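Speaker notes: Clearing a shared table
Habibur Biswas, Andberg staff session, 30th October

Slide 1
Say hello, thank Parveen Rathnayake for setting up the room. Ten minutes, then questions.

Slide 2
Ask who left something on a table this morning. Wait for hands. Most of it will be drinks and phones, so start there. 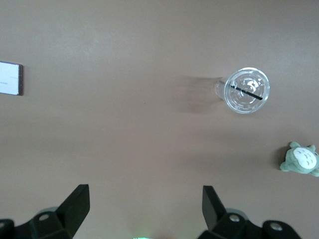
Phone, and a clear cup with a domed lid and black straw.

Phone first. Pick it up before anything with liquid in it gets moved. Then the cup: hold it by the body, not the lid. Domed lids pop off. Finished drinks go to the sink, then the bin.

Slide 3
Small flat things. Cards, little boxes, notes. They get missed when people clear in a hurry. In March we had 147 items in lost property and plenty of them would fit in a shirt pocket.
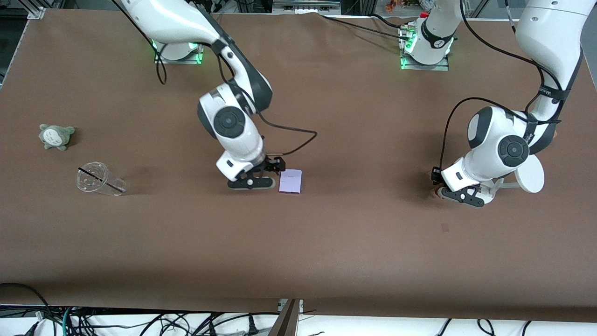
Work from one end of the table to the other and look again when you reach the end. Put anything with a name on it in the tray by the door. No name, it goes to Parveen.

Slide 4
Wiping down. Damp cloth, long strokes, dry cloth after. Spray onto the cloth, never onto the table.

Hand out the one-page list. Questions. Remind them the Majumder room is booked from two.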